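Two-arm mug cell: left wrist cable keeps snagging

stodach_bench wrote on 2018-09-03:
Hi all! I've been looking after our two-arm cell at Lalley since March, and the left arm has started throwing a wrist camera dropout when it reaches for the back row of mugs. I swapped the cable, it ran 300 cycles, then the same fault came back. We do 3000 cycles between services, so that's not going to fly. Right arm is fine. Current layout, with mugs on coasters at the back and the pink tray up front:

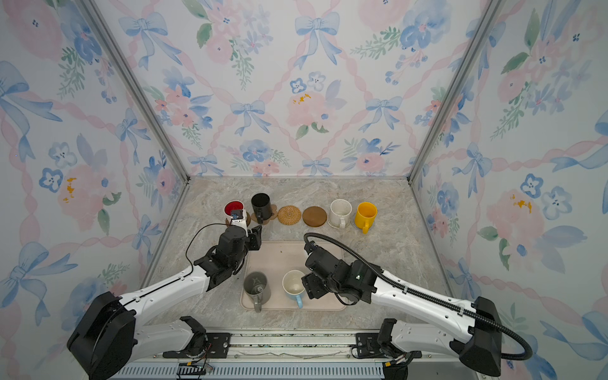

Reply 1
gebreyes77 wrote:
My money's on that thin cable looping off the camera down the outside of the gripper. Is anything holding it? Your right arm has the corrugated sleeve running back along the arm, so I'd do the left the same way. Clip it at the wrist, leave 5 cm of slack, done.

Reply 2
oldrail wrote:
Not so sure. I'd look at the connectors down by the rail first. Ours did exactly this and it was a plug working itself out a hair every time the arm swung (drove me nuts for 2 weeks). Reseat everything, then wiggle it with the camera feed up.

Reply 3
gebreyes77 wrote:
But then why only on the back row? A bad plug would drop out anywhere.

Reply 4
oldrail wrote:
Full reach pulls on the whole run, plug end included. I'd still check it before buying sleeve.

Reply 5
stodach_bench wrote:
OK, plugs tonight, and I've got some Arnesetti sleeve on order either way. Anybody know if it'll go over a connector without cutting?

Contact the moderators | Copyright Lalley Bench Forum | Back to top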